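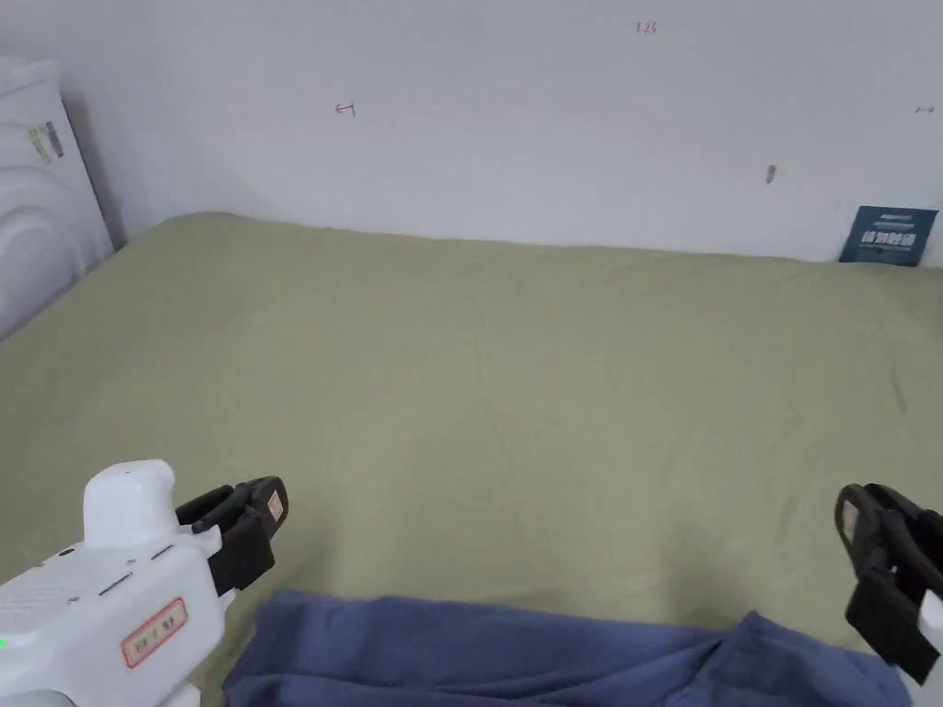 Olive sheet on the bed, back edge against the wall

Fitted sheet will not stay flat on a wide bed pushed against a wall

Posted by Reet Mets in Bedding and Laundry

I have a wide bed with the long back edge against a white wall. The sheet is a plain olive-green fitted one, 340 thread count according to the packaging, bought in October. Brand is Susum, if that matters. It goes on reasonably flat. There are shallow creases across the top, which I can live with, but the far left corner sits up a little where it is tucked, so the back edge has a small lip. After a few nights the lip becomes a fold and the whole back edge starts to creep toward the middle.

Details that may help:

The mattress is 12 inches deep, measured without a topper. The sheet label says it fits up to 14.

The bed is heavy and I would prefer not to pull it out every time I change the sheet. At present I kneel on the mattress and push the far corners down by hand.

I wash warm and tumble dry on medium. I do not iron sheets and would like to keep it that way.

What I want to know is whether the raised corner is a fit problem or a method problem, and whether there is a way to get the far side tight without moving the bed. I have seen elastic straps sold for this (Jekov makes a set) but I can't tell whether they can be fitted from one side only.

Norbert Vincze

Mostly method, in my opinion, although depth plays a part. A fitted sheet holds because the elastic closes under the bottom edge of the mattress. If you push the corner down from above, the elastic usually stops partway down the side panel. It looks tucked, and the surface is flat enough, but there is nothing under the mattress to resist a sideways pull. The spare fabric collects at the corner and lifts. That matches your lip.

You can do it from the front without moving the frame. The sequence I use:

Strip the bed completely. Check the sheet for the label or the longer seam so that you do not start with it turned 90 degrees. On a mattress that is nearly square the mistake is easy to miss, and it produces the same symptom.

Slide the mattress toward you by a hand's width. Only the mattress moves, the frame stays where it is. If it will not slide, lift the near edge slightly and pull.

Do the two wall corners first. Lift each corner of the mattress, bring the elastic fully underneath, and set the corner seam of the sheet on the corner of the mattress. The seam should run vertically. If it leans, the sheet is rotated a little and you will get diagonal wrinkles.

Reach along the back edge and push the elastic under at the midpoint as well. Most people skip this.

Do the near corners, diagonal opposite first, then slide the mattress back. Push it with flat hands low on the side panel. If you push from the top edge you will drag the sheet up again.

Smooth from the wall toward you. Smoothing toward the wall sends all the slack to the one side you cannot reach.

On depth: 12 inches in a 14 inch pocket is fine on paper. Cotton can lose some length in the dryer, though, so measure the pocket now. Lay the corner flat and measure the seam from the top down to the elastic. If there is less than an inch or so left to go under the mattress, no method will hold it for long.

On straps: the short triangular kind that clips across a single corner can be put on from the front while the mattress is pulled forward. The long kind that crosses underneath needs access to all four sides. I have not used the Jekov set and do not know which kind it is – check the photo on the packet.

As for the shallow creases, take the sheet out of the dryer while it is very slightly damp and put it on the bed straight away. It finishes drying under tension. Leave the top covers off until it is dry.

Akl

just get a deeper sheet. I had the same thing and went up one pocket size and it went away. straps pinged off in the night and I stopped bothering. also if your bed has wheels lock them

Reet Mets

Thank you both. No wheels. I measured the corner seam and it is 13 inches, so one inch goes under the mattress, and that only if it is seated properly, which mine was not. The elastic at the far left was halfway up the side panel. I have redone the wall corners with the mattress pulled forward as described and smoothed toward the front. Will report back after the next wash – if it has shrunk again I will look for a deeper one.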